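Ticket 429
Opened: 2 September 2022
Requester: Theano Mavromatis, Bidau repair bench
Assigned: Hadgu
Priority: normal
Status: waiting on part

Problem
Server came in from Rollow, won't POST. Fans spin up, drop, spin up again. No video. Customer says it started after they moved it to another rack. Needs it back before the November changeover.

Log

TM 9:20 - Pulled power, held button, reseated both PSUs. Same loop.

TM 9:45 - Cleared CMOS. Battery read low so swapped it. No change. Event log has 92 entries, nearly all the same CPU fault.

Hadgu 10:10 - Did you try it with one stick of memory?

TM 10:30 - Yes, one stick, tried 3 different slots. Also all expansion cards out. Still loops after about 7 seconds.

TM 11:15 - OK taking CPU and drive out. Drive stays with the ticket, do NOT wipe, customer wants the data. Parts go in the gray tray, please dont move them to the shelf.

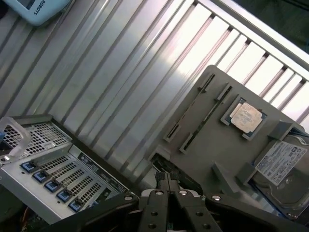 Chassis at left; CPU and hard drive in the gray tray.

TM 11:40 - Looked at the socket with the loupe. Two bent pins near the corner, one pretty bad. Thats probably it. Not going to try straightening on a customer board without an ok.

Hadgu 1:05 - Dont straighten. Ordering a board from Vuto. Put the socket cover on for now.

TM 1:20 - Cover on. Blue tabs on the slot covers all close fine, checked those. Will test teh CPU in the spare board if I get time today.

TM 3:50 - CPU boots in the spare. So board only. Called Rollow, left a message re cost.

Next: board from Vuto, then refit and burn in overnight.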